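February 9, 2020

## Tulton group passes 835 recordings of cloth folding

The small robotics group at Tulton has now collected 835 recordings of people handling cloth, and it wants to reach 900 before the end of the month. The recordings will be used to teach a learning system how to pick up, turn and fold soft things.

The work is done by hand. A person holds a gripper with two fingers and a camera, and does the task with it as a robot would do. No robot arm is needed for this part. What the camera sees and how the gripper moves are saved together, and each recording is one example.

Dolores Szabo, who leads the collecting, explained that cloth was chosen because it is difficult. "A cup has the same shape when you put it down again," she said. "With cloth, you touch one corner and everything is different. We cannot write rules for this, so we must show it many times."

The group began with towels last June. The first recordings were too similar to each other – the same towel, the same table, the same person – and the system learned them well but could do little else. Of the first 165, the group kept only 43. Since autumn the cloths are changed often, and every person who records must start from a different position of the cloth each time. It is also allowed to make a mistake and correct it. Szabo said that such recordings are often the more useful ones, as long as the correction is clear and the person does not hurry.

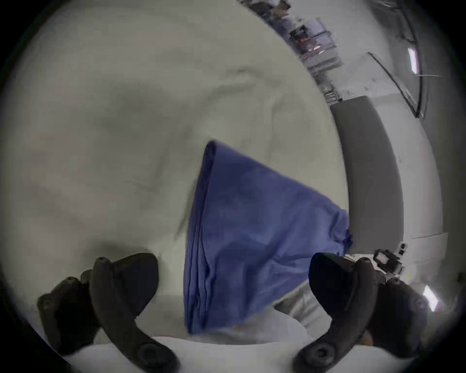 A recording is checked on the same day by someone who did not make it. The checker looks at whether the fingers stay in view, whether the movement is smooth, and whether the end of the task is really the end. If there is doubt, the recording is put aside and the task is repeated.

Two partners support the work. Simura lends the computers for training, and the workshop Haddad repairs the grippers, whose finger pads must be replaced quite often. A second place for recording will open at Stustulside in June, where the light is different and the tables are lower. The group hopes that this will make the examples more varied.

First tests with a robot arm are planned after the collecting is finished. Szabo did not want to promise a result. She said the group would be satisfied if the arm can fold a cloth it has not met before, even slowly. People who live near Tulton and would like to help with recording can ask at the group's office on weekday mornings. A short training is given, and experience with robots is not required.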